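Kuldeep Ahuja
Sunday, so I did the thing I keep putting off and read the full terms of a "free returns" policy. All of it. Thread, I guess.

Background: I ordered a desk lamp from Waltent. Product page says free returns in green letters, twice. Lamp hums. I want to send the lamp back. You would think this is a short story.

The policy runs 1,796 words. I pasted it into a word counter out of spite. The word "free" shows up 3 times, and the word "except" shows up a lot more than that.

First exception: it's free if you drop the parcel at one of their partner points. The nearest partner point to me is a phone shop in Bullotlow. It closes at noon on the days it opens. Pickup from home costs money, and they call that a "convenience contribution."

Second: original packaging, "including all protective inserts." So if you tossed the foam and the little bags, the refund can be "adjusted." Adjusted by how much? Doesn't say. I've asked. Chat agent sent me the link to the policy.

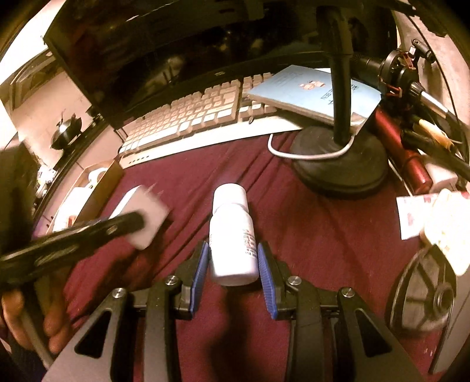

Savita Bhardwaj
They knocked a third off mine over a missing twist tie. Took two emails before anyone would even say what the deduction was for.

Kuldeep Ahuja
See, this is what I mean. A twist tie! And I bet the second email had a case number longer than the first one.

I'd like to believe the people who say returns cost stores a fortune and somebody has to pay. Maybe so. Then put the price on the button. Don't print "free" on the front and bury the bill in section 9.

Third exception, my favorite. The 60 day window starts at dispatch. My lamp sat in a depot for most of two weeks, and every one of those days came off my clock while I was still refreshing the tracking page.

Also the refund goes to "store balance" unless you ask for your card, and the card option is behind a gray link under the big button. I missed it the first time and had to cancel and start over.

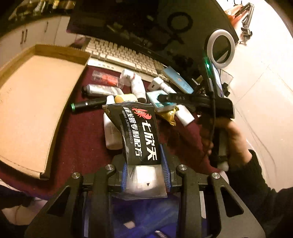

Glossy packet, crimped top. Desk, Sunday afternoon.

Someone will tell me to shop at Nigam instead. I looked. Nigam says "hassle-free," a phrase with no meaning I can pin down. Their window is shorter and they want a reason picked from a menu. "It hums" is not on the menu.

Erkadik at least states a flat fee up front. I don't love the fee. I do know what it is before I pay, so I'm inclined to give them a point for that, and I'm annoyed at how low the bar has gotten.

Then there are the reviews. The Waltent lamp has 613 of them, nearly all glowing, and I searched them for "return." Plenty say "didn't need to return it!" Great. I found precious few from anyone who tried. Either it's a wonderful lamp or those folks are still waiting in Bullotlow. 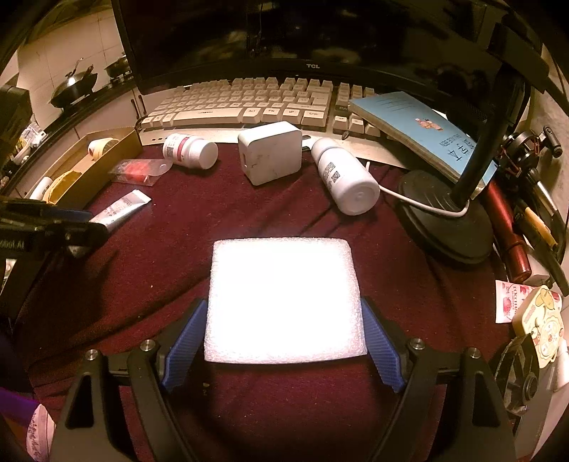

Anyway, I filed the claim at 4 pm and picked "other" as my reason. The form then asked me to describe "other" and gave me a box that stops accepting letters partway through the word "transformer."

Confirmation email says they "aim to respond." No number of days attached to that. I've learned to read "aim to" the way I read "up to" on a sale sign.

If you've had a return from them go through with the whole amount back on your card, please reply and tell me how long it took. I'd be glad to be wrong. Screenshots welcome, since I've had a few "worked fine for me" replies before from accounts with no other posts.

Will update when they write back. For now the lamp is unplugged and I'm using the overhead light like it's a dentist's office.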